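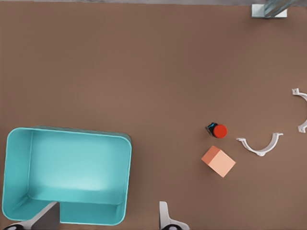

The Drellineo Series 20 is a range of open-top storage bins for classrooms, clinics, workshops and shared offices. It was developed for organizations that keep large numbers of small items in common use and need them returned to the same place at the end of each day. Bins are molded in one piece, without lids, hinges or removable parts. All sizes follow the same basic form, a rectangle with rounded corners and a rim that continues around the whole opening, as in the turquoise bin shown on a brown tabletop. The walls slope inward toward the floor, so empty bins of the same size can be stacked one inside another when they are not needed.

Range and sizes

The series consists of three sizes. The Small bin fits a standard desk drawer and is intended for clips, labels, swabs and similar supplies. The Medium bin is the most frequently ordered size and is intended for tabletop use. The Large bin is 26 inches long and is intended for floor-level shelving and carts.

Small: item DR-S, sold in packs of 8
Medium: item DR-M, sold in packs of 8
Large: item DR-L, sold singly

Small and Medium bins may be combined on one shelf. Two Small bins placed end to end occupy the same length as one Medium bin. The Large bin does not follow this arrangement and should be planned for separately.

Colors

The Series 20 is supplied in turquoise, gray, white and yellow. Turquoise and gray are held in stock in all sizes. White and yellow are held in stock in Small and Medium only, and the Large bin is made to order in these colors with a minimum quantity of 40.

Customers who use color to separate departments or types of supply are advised to order the full quantity at one time. Color is matched closely from one production run to the next, but slight differences in shade may be seen when older and newer bins are placed side by side. Colors may also appear different on a screen than they do under room lighting. A color card is available on request at no charge.

Material and finish

Bins are made from polypropylene throughout. The inner surface is smooth and the outer surface has a light matte finish on the two long sides, where the bin is normally held. No coating or paint is applied, and the color runs through the full thickness of the wall.

The material resists most household and institutional cleaning products. It should not be used with solvents, paint thinner or concentrated bleach. Prolonged storage in direct sunlight will cause fading and, over several years, may make the rim brittle. The series is rated for indoor use only.

Load and placement

The Medium bin is rated for a load of 20 pounds when it stands on a flat surface that supports the whole base. The rating does not apply to a bin carried by the rim on one side or placed on wire shelving with gaps wider than one inch. For wire shelving, a flat shelf liner should be fitted first.

Filled bins should not be stacked. The rim is not designed to carry the weight of a second bin, and the sloped walls will allow the upper bin to drop into the contents of the lower one. Where vertical storage is required, the Rodier shelf frame should be used. It accepts Small and Medium bins on fixed runners and is supplied with wall brackets – the brackets must be fitted before the frame is loaded.

Cleaning

For daily cleaning, wipe the bin with a damp cloth and mild soap, then dry it before refilling. For more thorough cleaning, Small and Medium bins may be placed upside down on the top rack of a dishwasher. The Large bin should be washed by hand. Allow bins to dry fully before they are nested for storage, as trapped water can make them difficult to separate.

Labels with removable adhesive may be applied to any outer surface. Permanent labels tend to leave a residue on the matte sides and are better placed on the short ends. The Brarko label holder clips over the rim and requires no adhesive. It fits all three sizes.

Accessories

Rodier shelf frame, for Small and Medium bins
Brarko label holder, pack of 20
Fixed divider for Medium bin, one per pack
Shelf liner, cut to length

Dividers for the Large bin were withdrawn from the range in May. Remaining stock may be available from the parts desk.

Ordering and delivery

Orders are accepted from schools, health care providers, public agencies and registered businesses. Purchase orders should state the item number, color and quantity of packs. Stock items are normally shipped within two business days. Made-to-order items are shipped within 40 business days of written confirmation and cannot be canceled once production has started.

Delivery is made by Escobar to a ground-floor entrance or loading dock. Delivery to an upper floor can be arranged for an added fee and must be requested when the order is placed. Cartons should be inspected on arrival, and any damage should be noted on the delivery receipt before it is signed.

Returns and warranty

Unused stock items may be returned within 30 days in their original packs. The series carries a two-year warranty against cracking and warping under normal indoor use. The warranty does not cover fading, damage from solvents or damage caused by loads above the stated rating.

Questions about specifications, large orders or replacement parts may be addressed to Shigeru Takeda, Product Support, through the contact form on this site. Please have the item number and the purchase order number available.

Prices and specifications current as of October 23, 2026.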